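Jullitholm Kitchen Simulator, reviewed after the Pistmont open day
Thu 3 September

Pistmont Robotics ran its fall open day in two halves: hardware in the morning, software after lunch. The software half was given over to Jullitholm, a kitchen simulator for manipulation work, and that is the part reviewed here. I watched 3 scripted runs and then had a workstation to myself.

Setup is short. The installer pulls one scene pack and one arm model, and the default counter scene loads without edits to the config file. Bottles, containers and boards can be moved by hand before a run or scattered by seed. The seed is written to the log, so a bad layout can be reloaded exactly. The demo machine ran physics at 1000 steps per second and kept up with the clock until I turned on the second camera.

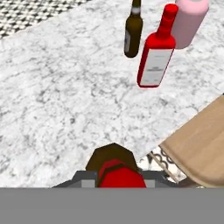

Contact handling is the strong point. Held objects stay put under slow wrist rotation, and pad friction can be set per finger. Fast moves are weaker – above the middle of the speed range, thin objects creep in the grasp. The presenter suggested a smaller time step, which helped and cost us real-time playback.

Rendering is adequate. Stone and glossy plastic look right at working distance. Small label print does not resolve, so I would not use it for text reading.

The Siva planner plugs in directly. The Mishra planner needs a bridge that was still marked beta in March and still is. Documentation covers the first and barely mentions the second.

A single-seat license is $600 a year, with a trial limited to 7 scenes. Score: 7 out of 10, pending a stable bridge.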